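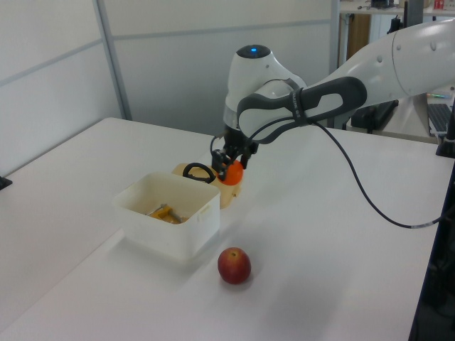 ## About Briltska

We teach robots to tidy up, a skill several of us have yet to master at home.

Briltska is seven people and a row of white tables. Companies send us the chores they'd like an arm to learn, and we show the arm how it's done. Sometimes that means taking hold of the handle at the wrist and walking the gripper over to an orange ball. Sometimes it means sitting across the room with a controller and doing the same thing with worse depth perception.

Negin Bakhtiari runs the demonstrations and has strong feelings about jerky elbows. Ju-won Pyo turns the recordings into something a model can learn from. Sun-ja Yoo buys the props — balls, apples, plastic boxes — and has stopped explaining her receipts.

A typical task takes 55 good demonstrations. Our record is 217, for a job any toddler would do for a cracker.

Got a chore? Write to Toshiko Amano. She'll ask for a short video of a person doing it, at normal speed, without narration.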